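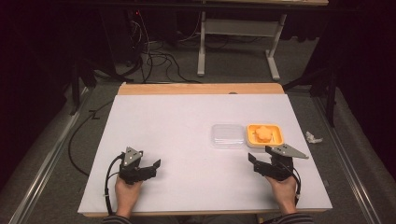
October, open day at Hirndale, written up on the train home

Got there just after 2 pm, much later than planned, and went straight to the Rungrueang table. They let visitors have a go with the hand-held grippers - one in each hand, a cable trailing off each - and I stayed far too long! The job was the orange flower and its square tray, with the clear box next to it. Sounds like nothing. I made six tries at the flower and was happy with two of them. The petals are rounded and I kept squeezing too hard.

Things to remember for our own bench:
- the cables tug at your wrists once you reach across (could we run ours overhead?)
- plain white top on the table, very easy on the eyes, I want one
- my left hand is hopeless, practise

The Osix talk was packed and I only caught the end, mostly questions about calibration. Somebody from the Vallalville workshop asked how long a pair of jaw fingers lasts and got a rather woolly answer. I've written to Osix to ask again.

Two leaflets in my bag, both for the shelf by the kettle. Still need to claim the train fare.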